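Prothero Log Rule

The Prothero log rule is a table used to estimate how many board feet of sawn lumber a log will yield. It was drawn up for small mills cutting second-growth softwood and takes its name from the Prothero mill, where the first version was pinned up beside the headsaw. Supporters call it the most accurate of the local rules. The evidence for that claim is thin.

Method

The scaler measures the diameter inside the bark at the small end, rounds down to the nearest inch, and reads the volume from the column for the log's length. The rule assumes a fixed saw kerf and a fixed loss for slabs and edgings. Taper is ignored, so long logs are scaled short, and a seller with long logs has reason to complain. Deductions for rot, sweep and shake are left to the scaler — a large loophole in a method sold as objective.

Claims of accuracy

The figure most often quoted in the rule's favor comes from a trial of 638 logs, said to have matched the mill tally closely. The tally sheets were never published. The logs were all cut at one mill, on one saw, by a crew that knew the trial was under way. A later check by the forester Ifeanyi Olaniyan covered 1151 logs from several buyers and found that the rule ran low on small logs and high on those more than 30 inches across. Defenders replied that his mills used thinner blades than the rule allows for. That may be so, but most mills now use thinner blades.

Adoption

Kaltier, a timber buyer, wrote the rule into its purchase contracts and later dropped it in favor of weight scaling. Trendetti kept it longer. Sales brochures from both firms describe it as an industry standard, a phrase that seems to rest on little more than their own use of it. The often repeated story that 2000 mills once scaled by the rule has no known source.

Present use

A few woodlot owners still carry the table, mostly as a rough check on a buyer's offer. The Nomano edition, a pocket card, added a column for half-inch diameters but left the kerf allowance alone, so the main fault remains.
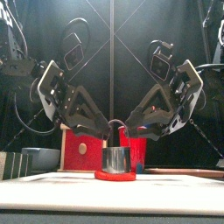
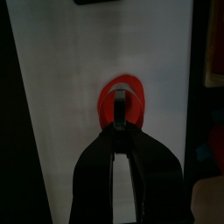
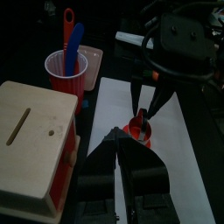
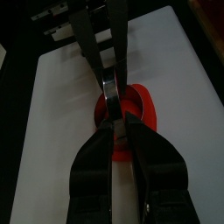
Last picture: metal ring held upright, with a red-orange circular object behind it.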